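From: Ankica Ionescu
To: tolik-users mailing list
Date: December 10, 2019
Subject: Re: Gripper goes too low over cooktop, no contact reported

Hoxha wrote:
> We run the stove task in Tolik with the stock arm. In some
> episodes the fingers end up at the glass and the contact log
> stays empty. Is this a planner problem or a bad collision
> mesh? We don't want to move the policy to the real arm
> until we know.

I get the same fault in the Lilham kitchen. I ran 1,000 episodes with default settings and 9 of them put the fingertips below the safety height over the cooktop. None of the 9 raised a stop.

It doesn't look like the planner to me. The planned path stays above the limit every time. The drop comes in the last part of the move, when the wrist is already pointing down.

Two renders from the Lilham kitchen, the first with a burner glowing under the gripper and the second with the gripper over the right rear corner:

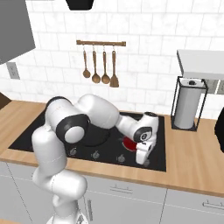
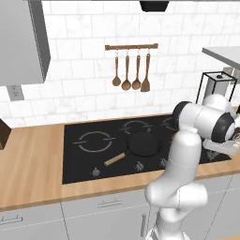 What I checked

1. Safety height. It is measured from the wrist and takes no account of finger length. With the long fingers loaded, the wrist can be legal while the tips are too low.

2. Contact log. The cooktop glass has a visual mesh but its collision mesh was dropped in the September update — the log has nothing to report against. The countertop mesh is fine.

3. Burner state. It is not passed to the stop logic at all. A lit burner and a cold one are treated the same.

Until there is a fix, set the height limit from the fingertip and add a plain box collider over the glass. I reran 100 episodes that way and got no violations. I would want 2,000 before trusting it.

Please don't run this policy on hardware with the old limit. I'll send the patch to the Mosumo branch once the long run is finished.

Ankica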